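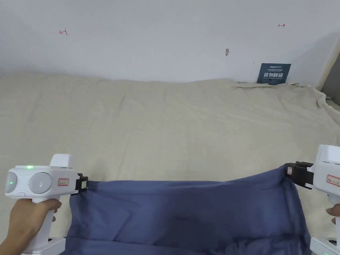 연구노트 > 조작 학습 > 천 다루기
분류: 따라 하기 / 핸드헬드 그리퍼 / 시연 데이터

손에 드는 그리퍼로 천 접기 시연 모으기

2019년 10월 9일

Kekska 파이프라인으로 천 접기 정책을 학습시키면서 정리한 수집 절차입니다. 컵이나 블록 같은 단단한 물체를 하다가 천으로 넘어오면 처음엔 당황스러운데, 해 보면 정말 재미있습니다! 같은 천을 같은 사람이 접어도 매번 다른 주름이 생기고, 그 다양함이 그대로 학습 데이터가 되니까요. 로봇 팔 없이 사람이 그리퍼 두 개를 직접 쥐고 시연하는 방식이라 준비도 가볍습니다.

준비물

양손용 그리퍼 한 쌍, 무늬 없는 천 한 장, 그리고 천보다 넉넉히 큰 평평한 면이 필요합니다. 저희는 침대를 씁니다. 책상보다 푹신해서 그리퍼 끝을 살짝 눌러 넣어도 부담이 없고, 얇은 천의 모서리를 집기가 훨씬 쉬워요. 천은 바닥과 색 차이가 확실한 것으로 고르세요. 밝은 시트에 파란 계열 천이면 윤곽을 따기가 아주 편합니다.

1단계. 시계 맞추기

양쪽 그리퍼와 머리 쪽 카메라를 모두 켜고 Filtel 동기화 스크립트를 먼저 돌립니다. 그다음 두 그리퍼의 집게를 동시에 세 번 여닫아 주세요. 나중에 집게 폭 신호의 봉우리끼리 맞춰 보면 시간 어긋남이 금방 드러납니다. 이 동작을 빼먹은 묶음은 미련 없이 다시 찍는 편이 빠릅니다. 영상만 보고 손으로 맞추다가 오후를 통째로 날린 적이 있거든요.

2단계. 출발 상태 흩뜨리기

제일 중요하고 제일 신나는 단계입니다. 반듯하게 펼친 천만 찍으면 정책도 반듯한 천만 접을 줄 알게 됩니다. 한 번은 반으로 접힌 채로, 한 번은 한쪽이 뭉친 채로, 또 한 번은 그냥 위에서 떨어뜨린 모양 그대로 시작해 보세요. 놓는 위치도 가까운 쪽과 먼 쪽을 번갈아 바꿉니다. 저희는 출발 상태를 4가지 유형으로 나눠 놓고 Kasta가 뽑아 주는 순서대로 진행합니다. 사람이 알아서 섞으면 쉬운 유형으로 자꾸 손이 가더군요.
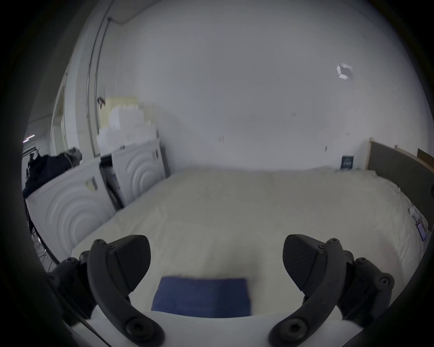

유형이 정해지면 바로 천에 다가가지 말고, 손목 카메라에 천 전체가 들어오는 높이에서 잠깐 멈췄다가 시작합니다. 모델이 첫 동작을 고를 때 쓰는 관측이 바로 이 구간입니다. 매번 똑같은 자리에서 멈출 필요는 없고, 오히려 각도가 조금씩 다른 쪽이 결과가 좋았습니다.

3단계. 잡고, 당기고, 접기

가까운 두 모서리를 양쪽 집게로 하나씩 집습니다. 깊이 물면 내려놓을 때 주름이 남으니 끝만 얕게 무세요. 두 손을 비슷한 높이로 들어 윗변을 팽팽하게 당기되, 살짝 처질 정도의 여유는 남겨 둡니다. 이제 먼 쪽 변 위로 넘겨서 내려놓고, 집게를 천천히 연 다음 수평으로 빼냅니다. 위로 확 들면 천이 집게에 딸려 올라옵니다.

시연 한 번은 7초 안팎으로 늘어지지 않게, 이런 식으로 시간을 정해 두고 싶은 마음이 드실 텐데 저희는 일부러 제한을 없앴습니다. 서두르면 손이 떨리고, 떨림은 궤적에 고스란히 남습니다. 모서리를 놓쳤다면 끊지 말고 다시 집는 과정까지 기록하세요. 이 복구 장면들이 정말 보물입니다!

4단계. 걸러 내고 학습 돌리기

지금까지 모은 시연은 1766개입니다. Wunderlich 검수 도구에서 위치 추적이 튄 구간, 손이 카메라를 가린 구간, 동기화가 깨진 묶음에 표시를 답니다. 처음에는 300개만으로 작은 모델을 돌려 보시길 권합니다. 손실 곡선보다 실제로 어디를 집으러 가는지를 보세요. 모서리 대신 주름 꼭대기를 향한다면 2단계로 돌아가 뭉친 상태의 시연을 더 모으면 됩니다. 저희도 그렇게 했더니 집는 위치가 눈에 띄게 좋아져서, 그날은 다들 모니터 앞을 떠나지 못했습니다.

어두운 남색 천은 따로 한 묶음을 찍어 두세요. 접힌 선이 잘 안 보여서 깊이 추정이 흔들리기 쉬운데, 조명을 위에서 고르게 주고 집게를 천에 조금 더 가까이 가져간 시연을 섞으면 한결 나아집니다.

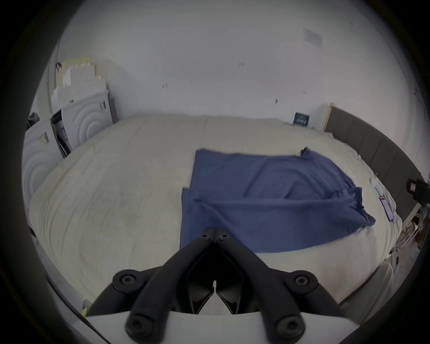

Ida Pfeiffer 님의 댓글
잘 읽었습니다. 복구 장면을 남기라는 부분에 크게 공감해요. 저는 실패한 시연을 전부 지우고 학습시켰다가, 모서리를 한 번 놓치면 정책이 허공에서 계속 접는 시늉만 해서 한참 헤맸습니다. 그런데 다시 집는 구간이 너무 많아지면 일부러 놓치는 버릇까지 배우지는 않나요? 그리고 수건처럼 두꺼운 천에도 같은 순서를 쓰시는지 궁금합니다.

답글
좋은 질문 감사합니다! 말씀하신 버릇을 저희도 겪었습니다. 그래서 놓치는 순간 직전의 짧은 구간은 학습 손실에서 빼고, 다시 다가가는 부분부터 넣습니다. 관측 기록은 지우지 않고 그대로 둡니다. 두꺼운 천은 순서는 같지만 집게를 더 벌려서 들어가야 하고, 넘길 때 먼 변이 같이 밀리는 일이 잦아요. Sieglinde Lammers 님이 한 손으로 먼 변을 눌러 두고 접는 변형을 시험하는 중이라, 12월에 그 설정 파일도 올려 두겠습니다.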